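Section 6. Setting up the Belon board on match day

Revised Saturday, January 13, 2024. Replaces the old sheet taped inside the case lid. Throw that one out please, the button names are wrong.

Covers the Belon scoreboard and the Kultska control box, football matches only. Netball and cricket are in other sections. If you're doing the Krishnan Oval fixed board, wrong section again, go to 9.

Before you leave home

1. Charge the control box overnight. Full charge = solid green. Blinking green is not full.
2. Pack the long power cable, the short data cable, the siren and its own plug. The siren plug looks like the board plug. It does not fit the board. Don't force it.
3. Get the team names from the Tristmont league fixture page. Home team first, always.
4. Print a paper score sheet. Yes, even now.

Putting up the board

5. Board goes on the wing opposite the benches, outside the fence. Legs out to the second notch. Third notch is for slopes only.
6. Two people lift. Hold the side handles, not the display face.
7. Push both leg pins in until they click. Tug each one.
8. Tie down the back straps. If the ground's too hard for pegs use the sandbags.

CAUTION: Strong wind, board comes down. Don't wait for the quarter to end. Run the score on paper and call it over the PA.

9. Data cable before power cable. Other way around and the board starts in test mode and you'll get all eights across the display. Not broken. Unplug, wait, start over.

Pairing the control box

10. Switch on the board. Wait for the two dashes.
11. Hold LINK on the control box until it beeps twice.
12. Type the board code. Big board is 1358, spare board is 2411. Codes are also on the sticker at the back, if the sticker's still readable.
13. Press OK. Dashes turn to zeros. Done.

Note: if another ground is running a Belon close by, you may pick up thier board in the list. Check the code before pressing OK. We had an under-14s game showing someone else's reserves score for most of a quarter last August.

Setting up the match

14. MENU, then SPORT, then FOOTBALL. Check this every time. The box remembers the last sport used, and if that was netball there is no behinds column.
15. HOME, type name, OK. AWAY, type name, OK. Long names get chopped. Use the short form the club uses on its own fixture.
16. QUARTER LENGTH. Take it from the league sheet for that grade. Don't guess from last week, grades differ.
17. TIME ON. Set to MANUAL if you have a timekeeper, AUTO if not. Auto only holds the clock when you press HOLD, it doesn't know about the umpire.
18. COUNT. Seniors count up, juniors count down.
19. Press SAVE. Really press it. Backing out with MENU loses the lot.

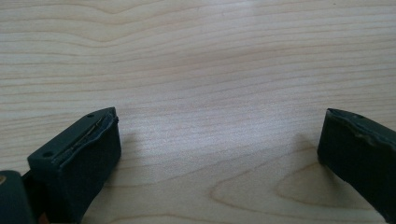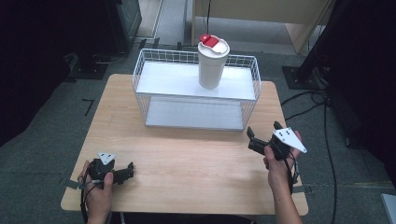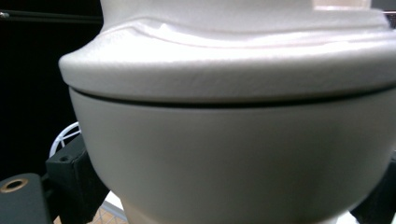

Etelka Nyitrai wrote in after the last version to say step 17 had caught her out twice. She set AUTO, the ball went out of bounds, she pressed HOLD like the sheet said, then forgot to press it again when play restarted, and the quarter ran long with both benches yelling. Her suggestion was to leave it on MANUAL for every senior game, timekeeper or no timekeeper, and she wanted the hold light checked at each center bounce. Good call on the light. Added below at step 23. Leaving MANUAL / AUTO up to you.

Running the score

20. Goal: press G under the team. Adds 6. Board flashes once.
21. Behind: press B under the team. Adds 1. No flash.
22. Wait for the goal umpire's flags before pressing anything. Crowd noise is not a score.
23. At every center bounce look at the HOLD light. Red = clock stopped. Should be off when the ball is in play.
24. Wrong button? UNDO takes back the last press only. For anything older, MENU, EDIT, fix goals and behinds separately. Never try to type the total, the box works it out from the other two.
25. At each break, read your numbers against the goal umpires' cards. If they don't match, theirs count. Fix the board, note it on the paper sheet.

CAUTION: Do not press NEW MATCH at three quarter time. It sits right next to NEXT QTR. It will ask "Clear?" and the cold-fingers answer is always yes. If you've done it, stay calm, go to EDIT and put the score back in from paper. Clock has to be set by hand.

Note: scores top out at three digits each side. 149 shows fine, tested.

Siren

26. Siren plugs into the left socket under the board. Right socket is for the shot clock, which we don't use.
27. Test once, before the teams come out. Warn anyone standing near it.
28. Set SIREN to AUTO only if COUNT is set to down. With count up you sound it by hand from the timekeeper's call. Hold the button until the umpire signals, short bursts get missed on the far side.
29. No siren? Use the handheld horn. Tell both captains and the umpires first.

Pack up

30. Leave the final score showing until the umpires have signed. Photo of the board is handy if there's a dispute.
31. MENU, EXPORT, then plug in the stick. Wait for the beep. File name is the date, don't change it, the results upload looks for it.
32. Power cable off first this time, then data. Coil loose. No knots round the elbow.
33. Wipe the display with a dry cloth. No spray.
34. If the board got rained on, leave the case open indoors overnight before shutting it.
35. Write any faults in the book. "Board was funny" is no use, say what it showed and when.

Quick faults

All eights: test mode, see step 9.
Two dashes won't clear: not paired, or wrong code. Steps 11 and 12.
One team's name missing: SAVE not pressed. Retype it, game can go on.
Clock frozen: check HOLD light. Then check the data cable, it works loose if somone leans on the fence.
Score jumps by two goals: button stuck down. UNDO twice, then press lighter. Swap to the spare control box at the next break.
Box dead: plug it in, it runs while charging. Score is kept in the board for a bit, but write it down before you do anything else.

Spare fuses are in the lid pocket. Next section is the Kultska box on its own, for training drills with no board.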